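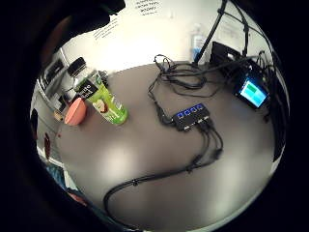
Gray table, 3rd May, before the meeting

ADBERG SHARED WORKROOM - MINUTES OF USERS MEETING

Present: Friederike Stöcker (chair), Wolfram Stöcker, Nabil Nimri, Rukhsana Janjua (minutes)
Apologies: Rami Haddad, will send comments on item 4 by email

1. Last minutes
Agreed. One correction, Wolfram was listed as absent in October and was there. Fixed.

2. The gray table
Long discussion. Friederike: table is for work in progress, gets used as a shelf. Green can, bottle, hub and cable all sharing it again. Nabil said people put things down when they come in and forget. Wolfram wants a rule, table clear by end of session. Rukhsana against a written rule, last one came down off the wall in a week.
Agreed: no sign. Last person out clears it. Food and drink to the kitchen, everything else on the white shelves.
Friederike to tell the evening group.

3. USB hub
Stays on the table, too many people need it. Nabil unhappy about the long cable, runs right over the work surface and catches on sleeves. Options were clips under the edge, or move hub to the wall side. Clips cheaper. Wolfram has a bag of 10 at home, will bring.
Four ports enough for now. Revisit if the Clomum people join on our evenings.
Action: Wolfram (clips), Nabil (rerouting)

4. Drinks and bottles
Rukhsana raised recycling. Bottles going in the general bin, we got a note from Schouten about it, second one. They will charge if it happens again. Wolfram did not know which ones go back for deposit and which go in the sack. 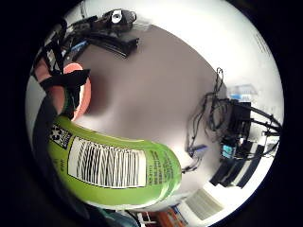 Nabil thinks it is simplest to check the label before throwing, if no deposit mark then sack. Friederike said fine but people won't. Rukhsana offered to put two boxes by the door, one for each. Agreed to try till October.
Lids: leave on. Rinse first please, the sack smelled last month.
Rami's comments recieved after the meeting: he is ok with two boxes as long as they don't block the coat hooks.
Action: Rukhsana (boxes)

5. Shelves
White unit is full. Wolfram and Nabil to go through it, anything without a name on gets a sticker and goes after two weeks. Stumico have said they want their gray trays back, not clear which ones are thiers. Friederike to call and ask before anything is moved.

6. Money
Balance 409. Of that 91 is owed to Wolfram for the lamp bulbs and the door handle, approved, pay this week. Schouten quote for resurfacing the table up to 2,000, everybody said no. Surface is fine, needs a wipe down and that is it. Not to be raised again until something is wrong with it.
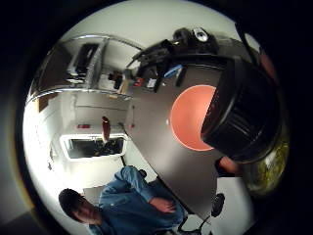
7. Table layout
Nabil wants the table split, equipment on one side, open space on the other. Black equipment is along the far edge already and that could just stay put, leaves the big stretch in front for whatever people are doing. Wolfram asked about small loose stuff, the flat orange disc and so on, which ends up wherever. Rukhsana: shallow tray at one end, everything small goes in that. Friederike worried the tray turns into a junk drawer. Left it that we try one tray, no second tray.
Action: Rukhsana to find tray, not to spend money on it

8. AOB
- Spare key is back on its hook.
- Heating timer still wrong, Wolfram to look.
- Nabil asked if Clomum could use the room one evening a month. Yes in principle, need to see dates first. Friederike to write to them.
- Overhead lights left on twice. Please check when leaving.

Next meeting: Friederike to circulate dates. Rami to take minutes if he can make it.

Closed early, Wolfram had to catch his bus.
RJ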